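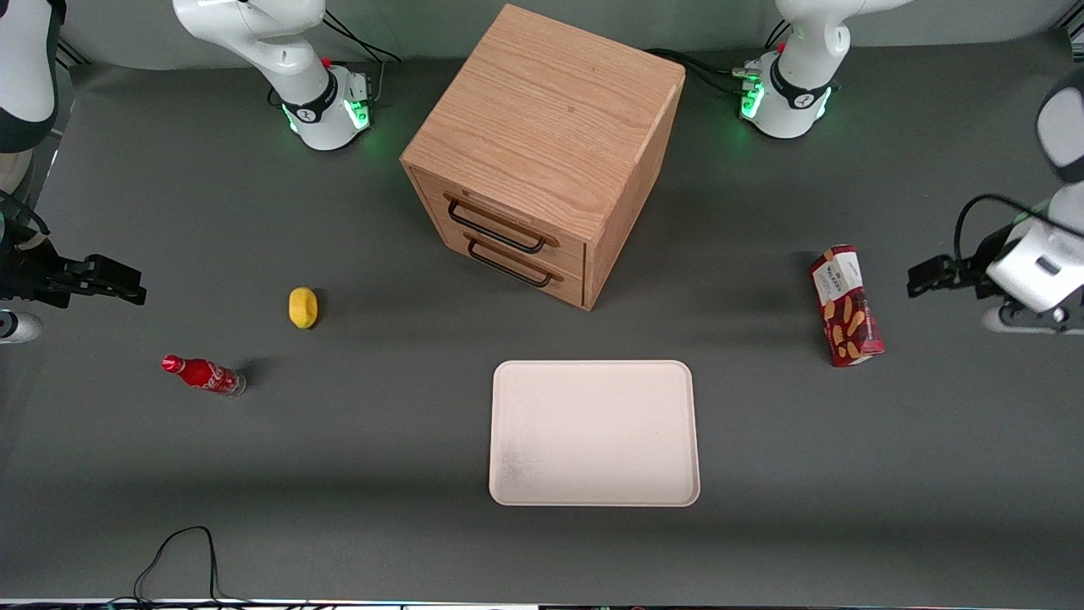 The two-arm bench kit with its drawer cabinet, tray and tabletop clutter.

The founder of Stirside has a rule about demos, and the rule is that the customer brings the mess. It has cost the company sales. "People arrive with a bag of whatever was in the office kitchen," he says. "Then they look at the robot as if I had let them down."

Stirside rents out the Rornska, a pair of arms that bolts to a table and comes with software, a cabinet with two drawers, and a support line that he admits is mostly his own cell phone. Customers are small labs and packaging outfits that want to know whether two arms can tidy a table before they spend real money finding out. The minimum rental is 2 weeks. The most common rental is also 2 weeks, a fact he offers without being asked.

I wondered why a company selling robot arms would spend so much of its manual on a drawer. The manual runs to 176 pages, and the section on handles is longer than the one on safety.

"A drawer is rude," he says. "A sponge will forgive you. You grab it badly, it squashes, you've still got a sponge. With a bar pull you're either on it or you're scratching somebody's furniture."

The snacks and the soda bottle fall somewhere in between. A tall box likes to tip, and a bottle on its side likes to roll. The tray is the part customers trust most, he says, and the part they get wrong, usually by putting it where neither arm can reach comfortably. He has considered painting an outline on the table. His partner thinks this would look like a crime scene.

The Rornska's obvious rival is the Astedex, which is cheaper and has a much better brochure. He is generous about it, in the way people are generous about a cousin's singing. "It's a good arm. It's one arm. If you never need to hold a thing still while you do something else to it, buy that and go home early."

What about the complaints? He has a list, and he reads from it with some enjoyment. The cables want to be wherever you want to be. The grippers are two flat fingers, and customers who were hoping for a hand say so. Setup is advertised as an afternoon and took one client, a packaging shop called Wieczorek, almost 5 days, most of it spent looking for a table that didn't wobble.

Wieczorek renewed anyway. The shop's manager, reached by phone, was not sentimental about it. "It's slow and it doesn't talk," she said. "I've hired worse."

A new version of the software is due in March. It is supposed to make drawers easier, and I asked if that meant the handle section would shrink.

"No," he said. "We're adding knobs."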